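# Chapter 7: Planning the Purchase of a Picking Cell 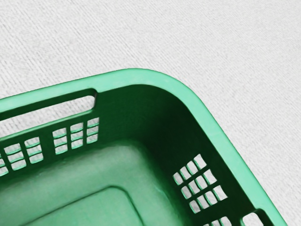
**Figure 7.1** Simulated view of an empty green plastic basket on a pale surface. Openings in the walls let the background show through.

Most equipment budgets for automated picking begin with the arm. The arm has a list price, a data sheet and a salesperson, so it is the easiest line to fill in. The container the arm reaches into is often left for later, or is assumed to be whatever the plant already owns. This chapter begins with the container and works outward from there.

Look at the basket in Figure 7.1 as a buyer would. The walls slope, the corner is rounded, and the inside corner is much darker than the rim. Each of these points can turn into a cost. A sloped wall takes away space for a gripper near the floor. A dark corner may call for extra lighting or a better sensor. Openings in a wall let a sensor pick up whatever lies behind the basket, and the software has to be set up to deal with it. A supplier who quotes for a plain closed box and is then handed a vented basket will usually send a second quote.

## What You Will Learn

After working through this chapter, you should be able to:

- write a one-page statement of need before talking to any supplier
- separate purchase cost, setup cost and running cost in a budget
- decide how much simulation work to pay for, and when
- compare two quotes that do not cover the same items
- set a contingency amount and explain it to the person who approves the budget

You will need the payback method from Chapter 3 and the cycle time worksheet from Chapter 5.

## 7.1 The Statement of Need

A statement of need says what must be moved, from where, to where, and how often. It does not name a robot. Once a model name appears in the statement, every later decision tends to be made to fit that model.

The statement should cover the parts, the containers, the rate, the floor space and the people who will work near the cell. Give measurements for the containers, including the inside dimensions at the floor and at the rim. These two sets of numbers differ on any basket with sloped walls, and suppliers need both. Note the color and finish of the plastic. State whether the walls are solid or open, and whether the container has hand slots. If more than one container type is in use, list each one. Mixed containers are one of the most common reasons a cell costs more than planned.

Attach drawings or a 3D model if you have them. If you don't, ask the container supplier before paying someone to measure and draw one.

## 7.2 A Case to Carry Through the Chapter

Dasitz is a mid-sized maker of small plumbing fittings. Its plant in Clevness washes parts in vented plastic baskets, and workers then move the parts by hand to a packing line. The plant owns 400 baskets, all of one type. The manager wants to know whether a picking cell would pay for itself and, if so, what to ask for in next year's budget. Requests are due in July.

Two suppliers were invited to quote. Jabłońska offered a complete cell with installation and training. Jimier offered the arm, the gripper and the controller, and left sensing, guarding and floor work to the buyer. The Jimier quote was much lower. We will return to both in Section 7.5, where you will put them on the same footing.

The cell has to empty 293 baskets per shift. That figure came from the plant's own wash records. The first estimate, made from memory, had been lower, and a cell sized to it would have fallen short from the first day.

## 7.3 Three Kinds of Cost

**Purchase cost** is what you pay for goods: the arm, the gripper, sensors, guarding, the controller, spare parts and any new containers.

**Setup cost** is what you pay to make the goods work together. It includes engineering time, simulation, programming, floor changes, electrical work, the safety review, training and lost production during installation. In a first project, setup is the part most often guessed too low.

**Running cost** repeats each year. Count maintenance, worn gripper parts, software fees, power, and the time of whoever clears jams. Containers belong here too. Plastic baskets crack and get replaced, and the new ones may differ slightly from the old ones. Ask the container supplier how long the current design will be sold.

Keep the three kinds in separate columns. They are often paid from different accounts, and adding them together too early hides this.

## 7.4 Paying for Simulation

A simulation study uses computer models of the container, the parts and the equipment to test a layout before anything is ordered. It can answer some questions cheaply: whether the gripper fits in the corners, whether the arm can reach every position, and where a sensor's view is blocked. It is weaker on questions that depend on how real parts tangle, stick together or reflect light. Those call for a trial with your own parts.

For Dasitz, the plan allowed 6 weeks for simulation and 4 weeks for a physical trial at the supplier's site. The two were budgeted as separate orders, with a decision point between them. If the study showed that the gripper could not reach the bottom corners, the plant could stop there, or price a different basket, without having paid for the trial.

When you request a study, say which container model is to be used and who is responsible for its accuracy. A rendered basket can look right and still have the wrong wall angle. Ask for the dimensions used in the model in writing, and check them against a basket from the floor - a used one, if possible.

### Check Your Progress

1. List the containers used at one workstation you know. For each, write down the features that could affect a gripper or a sensor.
2. Sort these items into the three kinds of cost: gripper fingers replaced each year, a safety fence, operator training, a yearly software fee, a new power outlet.
3. Dasitz could replace all of its baskets with a solid-walled type. What would you need to know about the washing step before putting a price on that option?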